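Chapter 4
Looking After a Two-Arm Cell

I learned most of what's in this chapter by doing it badly. My first cell at Filonby had two arms on one rail, and I treated it like two separate machines that happened to be neighbors. I'd tune the left one, go get coffee, tune the right one, and then wonder why they bumped fingers every time they both reached for the middle!

So we'll start with the rail. Both arms hang their whole idea of "where am I" on those mounting plates, and if a plate shifts by even a hair, every saved position on that arm shifts with it (and the error gets bigger the farther out you reach). Before you open any software, put a wrench on the plate bolts. Then look at the cables. A cable that was fine with the arm folded can pull tight at full stretch, so move each joint by hand, slowly, with the power off and your other hand under the arm.

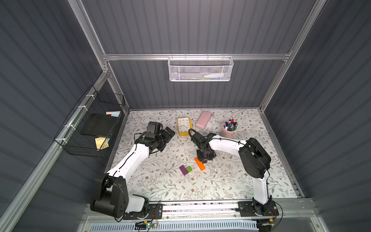 Figure 4.1 Both grippers over the middle of the mat, with a clock and foam blocks in reach.

The middle of the mat is where I spend most of my setup time, and I'd like you to do the same. It's shared ground. Either arm can get there, so that's where a bad base position shows up first. My routine is simple: pick a small block, send the left gripper to it, back off, send the right one, and write down how far apart the two stops were. I do that 20 times with the block in different spots. It's dull, and I usually put the radio on.

Don't clear everything else away while you do it. I used to, and I'd end up with lovely numbers on a bare mat and then a forearm would sweep straight into whatever I put back. Leave a few taller things toward the back and watch the long links as well as the fingertips.
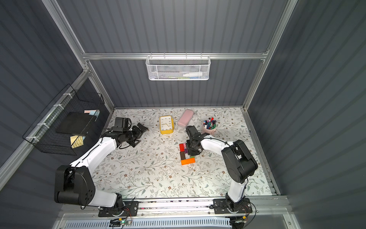 One reader of the Birkomix edition wrote to say that I worry too much about the bolts and too little about the grippers. In that reader's shop the finger pads wore down long before anything on the rail moved, and a worn pad looks just like a bad calibration on paper. Fair point! I've added a pad check to the routine, and you'll find it in section 4.3.

Keep a log, too. Mine is a plain notebook, and the entry I go back to most is number 1553, where I spent 60 minutes chasing a fault in the right elbow that was a loose connector down by the plate. Section 4.1 starts right there, with connectors, so have a small flashlight handy.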